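How to Replace the Tired Elastic in Pull-On Jeans

Posted February 21, 2018 by Dougal McIver

I love pull-on jeans. There, I've said it. My kids live in them, I garden in them, and half the mending pile that comes through our Filusbridge sewing night is some version of them. The denim on a good pair will go for years. The elastic won't, and most people chuck the whole garment when it goes slack, which drives me up the wall, as putting in new elastic is one of the most satisfying little jobs you can do on a sewing machine.

If you can sew a straight line and you own a seam ripper, you can do this tonight. Allow yourself an evening for the first pair. You'll be much quicker on the second.

What you'll need

Elastic for the waist, the same width as the old stuff or a hair narrower
Narrower elastic if you're doing the cuffs too
A denim needle for the machine (a size 100 is lovely)
Polyester thread in a colour close to the topstitching
A seam ripper and small sharp scissors
Two big safety pins
Chalk, and pins or clips
An iron

About the elastic: please don't buy the cheapest braided kind for a waistband. It narrows when it stretches, and then it rolls over on itself inside the casing and feels like a rope by lunchtime. Ask for knitted or woven non-roll. I've been using the Temutex woven one lately and I'm very happy with it, but any firm non-roll will do the job.

First, work out which kind you have

Wash and dry the jeans before you start, then spread them out on a big table and have a proper feel of the waist and the ankles. 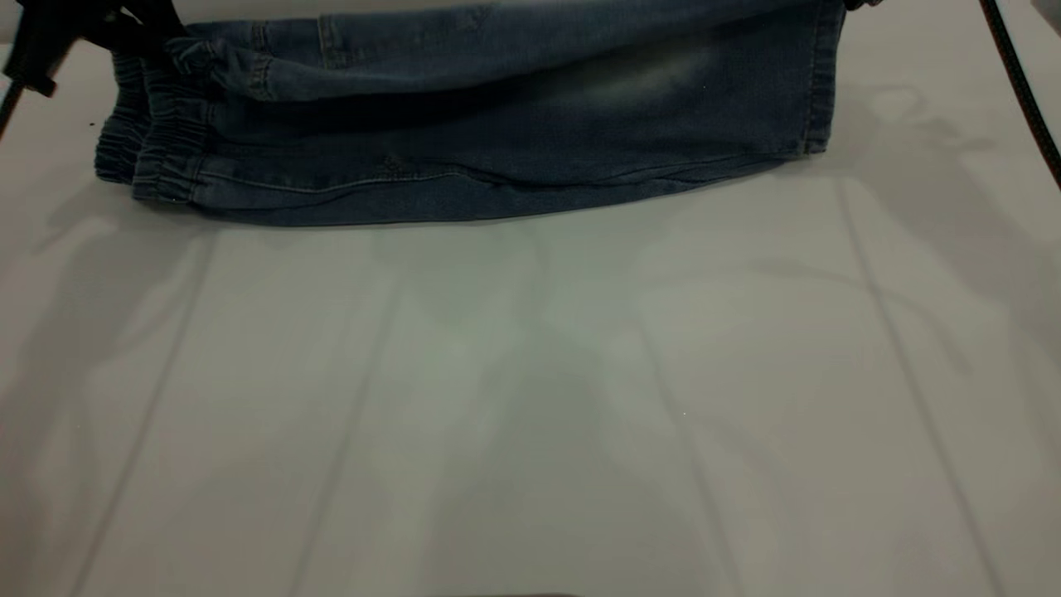
There are two common ways of putting elastic into denim, and they come apart differently. In the first, the elastic floats free inside a fabric tunnel, called a casing. Pinch the band and you'll feel the elastic slide around in there. In the second, it's stitched right through, usually with several rows running the whole way round, so nothing moves when you pinch. Casings are easy. Stitched-through bands are a bit of a slog with the seam ripper, but you end up in the same place.

There's a third kind as well, where a separate knitted rib is sewn on at the edge. That wants a new piece of ribbing and it's a different tutorial. I'll get to it in March, I promise!

Measure the body, then the elastic

Wrap the new elastic around the waist of the person who'll be wearing the jeans, right where the band will sit. Pull it until it's snug and comfy, let them sit down in it, and mark the spot. Add 3 cm for the overlap and cut there.

To give you real numbers, the last pair I did had a waistband opening of 83 cm lying flat and unstretched once the old elastic was out, and the elastic I put in was cut at 64 cm including the overlap. It came up beautifully. Don't copy my numbers though, as yours depend on the wearer and on how stretchy your elastic is.

Never measure the old elastic and cut to match. It has grown. That's the whole reason you're doing this.

Open it up

For a casing, turn the jeans inside out and find the centre back. Unpick a gap wide enough to get a couple of fingers in. Snip the old elastic, pin the new piece to one end of it, and pull the old one out from the other side so it tows the new one through behind it. I still get a kick out of this every single time. Pin the tail of the new elastic to the jeans first so it doesn't vanish up the tunnel.

For a stitched-through band, stretch a section over your knee and slice every third or fourth stitch on the inside.
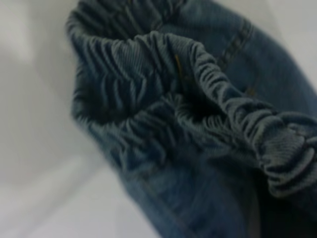 Work one row at a time all the way round and keep a lint roller next to you, or you'll be finding bits of thread in the carpet till winter. Once the rows are out, press the band flat with plenty of steam. Old needle holes will mostly close up after a wash. Then treat what you have as a casing and thread the new elastic in.

Join the ends

Check for twists before you sew anything. Run the elastic through your fingers the whole way around, then do it again. Overlap the ends by 3 cm, lay them flat, and sew a square with a cross through it. Go slowly, lift the foot if you need to, and don't bother butting the ends together with a zigzag on adult jeans. It looks neater but it gives way sooner. 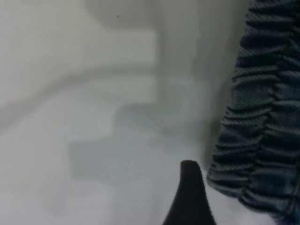

Gathers in blue denim, up close.

Now tug the band out hard a few times and let the elastic snap back. The fullness will bunch in one spot to begin with. Keep tugging and smoothing until it's spread out to your liking, with the side seams where they ought to be. When it looks right, close the gap, then stitch straight down through the band at both side seams and at the centre back. Those little lines of stitching stop the elastic from turning over in the wash.

If you like the look of rows on the outside, you can sew them back in now. Mark quarter points on the band, stretch it flat between your hands as you go (one in front of the foot, one behind) and use a stitch length of 3.5 or so. Let the feed dogs do the moving. If you drag the fabric you'll bend the needle, and a bent denim needle makes a truly awful noise when it hits the plate.

Cuffs

Ankle cuffs are the same job in miniature, and they're fiddly only on account of the size. Take the extension table off your machine and slide the leg over the free arm. If the leg is too narrow for that, turn it inside out and sew from the inside of the tube, nudging the fabric out of the way every few stitches.
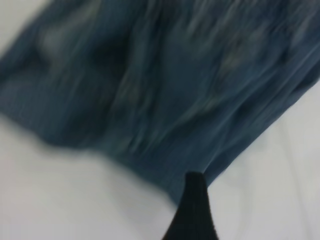
Cut both pieces of cuff elastic at the same time so they match, and try one on before you close it up. It needs to go over a heel, remember, and that's a good deal bigger than an ankle. My first attempt was so tight my son had to be peeled out of them.

Troubleshooting

Skipped stitches: new needle, nearly always. Denim blunts them fast.

Machine stalls at the side seams: flatten the lump with a hammer on a chopping board. Yes, really — put a scrap of cloth over it and give it a few whacks.

Band feels wavy or floppy after sewing: you've stretched the elastic too hard under the needle. A good shot of steam, with the iron held just above it, often brings it back.

Thread shows too much on the outside: I use Christodoulou 964, a dusty mid-blue that disappears into faded denim. For gold topstitching you'll want to take the jeans to the shop and hold them up against the spools.

Give the finished pair a cool wash and dry them on the line. Heat is what kills elastic, so keep them out of the tumble dryer if you possibly can.

If you're stuck on a pair, bring them along to sewing night at the Tulerik hall and we'll have a look together. Machines are provided, but bring your own seam ripper — ours keep walking off.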